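Cukiteck Cell Set-Up Guide
Section 7 – Working rules for the arm and the liquid handler
Rev. 08/02/2024. Replaces the June sheet. Throw the June sheet out.

Read all of this before you run anything on the cell, real or simulated. Same rules both sides. If it isn't allowed on the bench it isn't allowed in the sim.

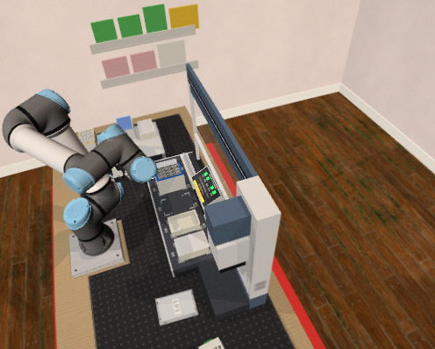
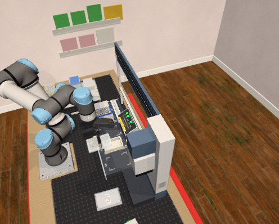 Cell model, arm on the left, handler on the right. Both renders.

Leobardo Ibarra
Cell Integration Lead, Brerkholm site

7.1 Who this is for

Anyone who writes, edits or starts a routine on the Kowalczyk cell. Also anyone who just "moves a plate real quick". That counts as operating the cell.

You need the cell induction and a login of your own. No shared logins. If yours has lapsed, ask Evaristo Serrano, he turns them around same day most days.

7.2 Words used in this section

Arm – the six-axis robot and whatever is on its flange.
Handler – the deck, the overhead beam, the tower and the head.
Deck – the dark gray surface under the beam. Plates get worked on here.
Board – the black perforated surface. Everything that isn't the deck or the wood border.
Handover zone – the strip of deck edge where both the arm and the head can reach. Most of this section is about the handover zone.
Owner – whichever machine currently has permission to be in the handover zone. One at a time. Never two.

7.3 Before power-up

1. Walk the floor on both sides of the bench. Nothing on the planks. No bags, no stools, no cords.
2. Check the red edge strips. They mark the limit of the bench envelope. Nothing hangs over them.
3. Check the arm base plate. Every bolt present, none proud. Put a hand on the plate and push. Any movement, stop, tag it, call it in.
4. Look along the board. Labware that isn't in the job file comes off.
5. Look along the deck. Same thing.
6. Find the labels. LP1 has to be where the job file says it is, and the label has to be readable. A holder with no label isn't a position, it's clutter.
7. Check the gripper is the one named in the job file. Wrong fingers will still close on a plate. They won't hold it.
8. E-stop test. Press, confirm both machines drop out, reset. Log it.

NOTE: Step 8 is per shift, not per day. Two shifts, two tests, two log lines.

CAUTION: Do not skip step 3 after a collision, even a soft one. A shifted base plate throws off every taught point on the cell and the software has no way of knowing.

7.4 Power-up order

1. Handler first.
2. Wait for the head to finish homing. Hands off the deck until it does.
3. Check the status panel beside the deck. If a light you expect isn't green, don't go on. Look the code up in Section 11.
4. Arm second.
5. Move the arm to SAFE using the SAFE button. Do not jog it there by hand.
6. Start the scheduler. It should come up with owner set to NONE. If it comes up with any other owner, restart the scheduler, not the machines.

Going down is the reverse. Arm to SAFE, arm off, handler parked, handler off.

7.5 The handover rule

One owner at a time. The arm asks, the scheduler grants, the arm goes in, the arm comes out, the arm releases. Handler does the same.

What that means for whoever writes the routine:

1. Request the zone before the approach move, not during it.
2. Wait for the grant. No timeouts that fall through to "go anyway". We found one of these in the Ilton routines and it had been in there a while.
3. Approach from above. No sideways entries under the beam.
4. Open or close the gripper only when the arm has stopped.
5. Retract straight up to the clearance height before any sideways move.
6. Release the zone only when the whole arm is clear. Whole arm. Forearm and elbow too, not just the gripper.

WARNING: The elbow and forearm swing wide on this arm. A path that is clear for the gripper can still put a link into the beam or the end post. Check the full-arm collision view for every new path.

WARNING: The zone interlock is software. It does not protect people. The only thing that protects you is both machines stopped and the e-stop in.

7.6 Placing labware

Plates go in by the arm wherever a taught point exists. Hand loading is for positions with no taught point, and for recovery.

1. Stop both machines. Press the e-stop.
2. Load from the front of the bench. Don't reach across the deck and don't reach under the head.
3. Seat the plate flat inside its corner markings. Press each corner. A plate riding on the lip of a tray or holder is not seated.
4. Check orientation against the job file. The notch call-out is in the file header.
5. Lids off or lids on, whichever the file says. Never half.
6. Hands out, step back past the red strip, reset the e-stop.
7. Confirm the load on the scheduler screen. Your login, your name on the load.

NOTE: Colored rims and frames do not tell you what's in a plate. Go by barcode and file. People were going by color at Kowalczyk and two runs had to be binned.

CAUTION: Don't park spare plates on the wood border. It's inside the arm's reach the whole way round. Spares go off the bench.

7.7 Teaching and changing points

1. Only one person teaches. A second person stands at the e-stop and does nothing else. No phone.
2. Teach speed only. The limit is set in the controller, leave it alone.
3. Teach the clearance point first, then the approach, then the pick. Not the other way round.
4. Run the new point three times empty. Then three times with a water plate. Then it can go in a job.
5. Save under a new revision. Never overwrite. The point library is at 2,007 entries and we can still roll any of them back becuase no one overwrites.
6. Write down why. "Adjusted" is not a reason. "Plate catching on tray lip, raised approach" is a reason.

Points are shared across jobs. Change LP1 and you've changed every job that touches LP1. There are 76 of them right now. Search before you save.

7.8 Simulation rules

Every routine runs in the sim before it runs on the bench. No exceptions for small edits – small edits are where most of our trouble comes from.

1. Load the current cell model. Check the rev in the corner of the window against the rev taped to the bench.
2. Full collision checking on. All links, all labware, beam, tower, head, posts. If it's slow, it's slow.
3. Run start to finish. Partial runs don't count toward sign-off.
4. Run it again with the handler delayed. Set the delay to 700 ms. This catches routines that only work when the timing is lucky.
5. Save the log, not just the video.
6. If a plate floats, overlaps or sits inside another part at any step, stop and sort it out. Could be the model, could be the point. You don't know till you look.

NOTE: A clean sim run means the paths are clear in the model. It doesn't tell you the plate grips well, or that the bench matches the model. First bench run is still at teach speed with a second person at the e-stop.

7.9 When something stops

Do this in order. Don't jump to the restart.

1. E-stop in.
2. Look, don't touch. Where is the gripper, is it holding anything, where is the head.
3. Note the owner shown on the scheduler.
4. Take the log. Restarting clears part of it.
5. If the arm is holding a plate over the deck, get a second person before you release the gripper. One holds the plate from below, one works the release.
6. Move the head clear first if the arm is under it. If the head won't move, call. Do not force it by hand.
7. Jog the arm straight up, then out, then SAFE.
8. Remove all labware from the handover zone. All of it, even what looks fine.
9. Redo 7.3 from step 3.
10. Restart the job from the last checkpoint. Not from the middle of a transfer.

Spill on the deck or the board: handler off at the wall, arm off, then wipe. Liquid goes down through the holes in the board so lift the nearest section and check undernearth too.

CAUTION: Never clear a fault you can't explain. Leave it latched, tag the cell, and send the log to Evaristo.

7.10 Things that are not allowed

Bypassing the zone request, for any reason, including demos.
Tape, putty or folded card under a holder to level it. Tell us, we'll shim it properly.
Handwritten labels on positions.
Running unattended on a first-day routine.
Leaning on the beam.
Leaving the arm parked over the deck at end of shift. SAFE means SAFE.

7.11 Sign-off

A routine is released when these are in the job folder:

Sim log, full run
Sim log, delayed run
Bench log, teach speed, both names
Point list with revisions
One line on what changed since last release

Missing any of these, it goes back. Changes to this section go through Leobardo. Mark up a printed copy and leave it in the tray by the cell login station, or send it in, either works. Fault codes are in Section 11, gripper swap is Section 8.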